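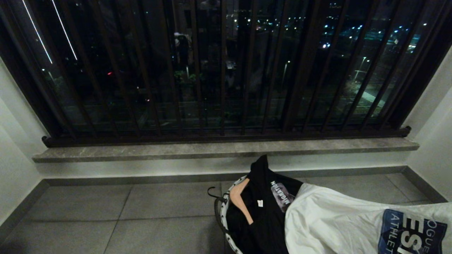 Balcony window after dark

Community Help > House and Garden > Pot Plants > Overwintering

Keeping a lemon tree and pelargoniums on an enclosed balcony over winter

SellomdaleSprout
9/22/19

Hello all, I hope this is the right part of the site. I moved up to a flat in Sellomdale in the spring after a great many years of having a proper garden, and I'm now heading into my first winter with nowhere to put my plants except the balcony. It's one of those narrow closed-in ones with a big window and bars across it, nicely sheltered, a fair way up, and lovely to sit in of an evening with a cup of tea when the lights come on. There is no heating out there. There's a door between it and the sitting room, which I can leave open or shut as I like.

What I have is one lemon tree, which came up to my waist when I bought it and is now nearly up to my shoulder, and a row of pelargoniums that I've kept going from cuttings since before my daughter was married. I'd be heartbroken to lose those. The lemon I'm fond of too, although it has only ever given me one lemon, and that was mostly pith.

In the old house the pelargoniums spent the winter in a back porch and the lemon stood in the hall and sulked. I don't have a porch or a hall to speak of now. My questions are really these. Will an unheated balcony behind glass be warm enough for either of them? Should I be leaving the door open at night to let some warmth through, or is that just throwing money out of the window? And how much should I water? I've had such mixed advice. The lady at the market told me to stop altogether until spring and the leaflet that came with the lemon says never to let it dry out.

I should add that there's a streetlamp down by the crossing and it does get fairly bright out that way at night. I don't know if plants mind that sort of thing, but I thought I'd mention it in case.

Thank you in advance, and sorry to go on!

pottingshedpat

What a lovely lot of plants to have brought with you, and well done for asking in September and not in February, when most of us ask!

I'll take the pelargoniums first, as they are the easy ones. They will put up with a good deal so long as they don't freeze and don't sit in wet compost. An enclosed balcony in a block of flats usually stays a bit warmer than the open air, partly from the glass and partly from the warmth that creeps through the wall of the flat. I kept mine on one very like yours when we lived in Dostdale, and in a mild winter they even carried on flowering, a bit thin and leggy but very cheering. Cut them back by a third or so towards the end of October, take off every yellow leaf, and stand the pots up off the floor. I used an old slatted shoe rack. Then water only when the compost is dry right down to the depth of your finger, and give them just a small drink in the morning. It's damp that finishes them off far more often than cold does — you get that grey fluffy mould on the stems and then it's through the lot of them in a fortnight.

Do take some cuttings now as well, while there's still a little warmth in the days. Pop them in a small pot on the kitchen windowsill, and then if the worst happens out on the balcony you've still got your daughter's wedding pelargoniums, so to speak. I do this every year and have never regretted the space it takes up.

The lemon is fussier. It would like to be somewhere cool and bright, and I'm happiest when mine is at 12 degrees or a touch under. It will stand colder than that for a short spell, but I wouldn't want it anywhere near freezing. Before you decide anything, please buy a cheap thermometer, the kind that remembers the lowest reading. Mine is a Fendis and it has lasted for years on the same battery. Hang it at the height of the leaves, away from the door, and look at it every morning for 2 weeks. Then you'll know what your own balcony does, which is worth more than anything I can tell you from here.

As for the door, I'd leave it shut at night and open it for a while in the middle of the day, if you're in. Warm air from the flat meeting cold glass gives you a great deal of condensation, and you'll be forever wiping the window down. On a truly bitter night just carry the lemon inside, or drag it if it's heavy. Mine sits on an old tea tray and slides quite well over lino.

On watering, the market lady and the leaflet are both half right. Her advice suits the pelargoniums and the leaflet suits the lemon, more or less. Let the top of the lemon's compost dry out, then water it well, let it drain properly, and leave it alone again until the top has dried. In the darkest weeks that might be a long gap. And don't repot it until spring, however much it looks as if it wants it.

I wouldn't give the streetlamp another thought. Mine had one much nearer and they never seemed to mind.

tomatoes_again

just bring them all in, mine are in the bath from November and they're fine. you do have to move them to have a wash

greenstairs

I agree with nearly everything above (perhaps not the bath). One thing I'd add is fleece. I bought a roll from Aoki, the garden place out on the ring road, and cut it into squares, and on cold nights I drape a double layer over each pot and peg it at the back with clothes pegs. Take it off again in the morning so the plants get whatever light is going. I also stand my lemon's pot on a 40 cm square of old carpet, as the floor tiles get perishingly cold and it's the roots that feel it.

Keep the leaves a little way back from the glass too. I had a whole side of a lemon go brown and papery one January where it had been leaning against the pane, and the poor thing looked lopsided until the summer.

And do check underneath the leaves for scale, those little brown bumps. They come off with a damp cloth and a bit of patience. I do mine with the radio on. If yours drops some leaves after the move outside, don't panic and don't drown it. Mine drops a few every single autumn and then puts out new ones when the days get longer.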